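Stone worktop care: frequently asked questions

Skuvov Surfaces – Technical help pages
Last revised October 4, 2020

These answers apply to natural stone tops supplied under the Mistov and Garg ranges. Zondska tops are a resin composite and have their own care sheet.

What is the difference between sealed and polished?

Polishing is a mechanical finish. It closes the surface slightly and makes it reflective. Sealing is a treatment that soaks into the stone and slows the uptake of liquids. A polished top can be unsealed, and a honed (matt) top can be sealed. All Mistov tops leave the workshop sealed. Garg tops are sealed on request, and the delivery note states whether this was done.

How do I check whether my top needs resealing?

Put a teaspoon of clean water on a dry part of the surface and leave it for 14 minutes. Wipe it off. If the stone underneath has darkened, water is getting in and the top should be resealed. Repeat the test near the sink and near the hob, as these areas wear first.

Which sealer should I use?

Use a penetrating sealer intended for calcareous stone. Do not use a topical coating or a wax. Both sit on the surface, scratch easily and have to be stripped before any later repair.

How is the sealer applied?

Clean the top and let it dry overnight. Apply a thin, even coat with a lint-free cloth, wait for the time given on the tin, then buff off all residue. Sealer left to dry on the surface forms a haze that is hard to remove. Most tops need one coat. Honed tops may need two.

Lemon juice has left a dull mark. Is this a stain?

No. It is an etch. Marble and limestone are largely calcium carbonate, and acids dissolve a thin layer of it. A stain is darker than the stone around it; an etch is usually lighter or duller. Sealing does not prevent etching. Light etches on a polished top can be treated with a marble polishing powder. Deep ones need refinishing.

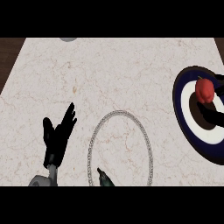 How do I remove an oil stain?

Mix bicarbonate of soda with water to a thick paste. Spread it over the stain, cover it with cling film and tape down the edges. Leave for 24 hours, remove the film and let the paste dry fully before lifting it with a plastic scraper. Old stains may need several rounds. Reseal the area afterwards.

Can I put hot pans on the stone?

Use a trivet. Stone tolerates heat fairly well, but sudden local heating can open a crack along an existing weakness – most often beside a cut-out.

What should I use for daily cleaning?

Warm water and a pH-neutral washing-up liquid, rinsed and dried. Avoid vinegar, limescale remover, bathroom sprays and cream cleaners.

Are veins a weak point?

Some are. A vein is a band of different mineral content and may be softer than the stone around it. Where a vein crosses a narrow section, the workshop may fit a reinforcing rod on the underside. Fine surface fissures are natural and are not covered by the guarantee unless they widen.

How far can a top overhang its support?

For 20 mm stone, the limit without brackets is 150 mm. For 30 mm stone it is 250 mm. Breakfast bars need brackets in all cases.

Can a chipped edge be repaired?

Yes, with a colour-matched resin. Keep the fragment if you have it. The call-out charge is £64, and a standard edge repair is £42 on top of that. Full refinishing is quoted separately.

Will the replacement slab match?

Not exactly. Samples are a guide to general colour only. Customers may inspect and reserve a slab at the yard for a deposit of £40, deducted from the final invoice.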